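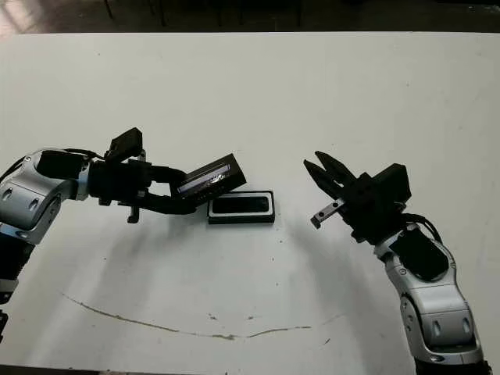
Two robot arms over a white tabletop.

From: Ailsa Leckie
To: Pliltside Small Business list
Date: Feb 19, 2018
Re: Letterbox drop or newsletter ads?

Hi Saranya and everyone,

Sorry for the slow reply, it's been bedlam at the shop and I wanted to dig out the old invoices before I opened my mouth!

Saranya Kamath wrote:
> We've got a bit put by for March and can't decide between flyers in
> letterboxes and a paid spot in the Plustbridge community newsletter.
> Has anyone done both? Did you get any customers out of it?

We've done both, as it happens. Last autumn we had 3,648 flyers printed (an odd number, I know, but that was every letterbox on the Buchanan side according to the fellow who walks it) and we put a code on the bottom so we could tell who'd come in with one. Over the whole season 2 people used it, and one of those was my sister-in-law, bless her.

The newsletter was a different story. We paid $200 for a quarter page and I wrote it myself, just a few lines about how to look after a kitchen knife, with our name and hours underneath. People still bring it up at the counter! I think it helped that it read like a neighbour talking and there wasn't a discount in sight.

One thing to watch is the colour. Ours came out much darker than on my screen, so ask for a proof. And book early, the March issue fills up fast.

If you do go with flyers, Fustinex were lovely to deal with and fixed a typo for us at no charge. I've still got their price list somewhere, so sing out if you'd like a copy.

Cheers,
Ailsa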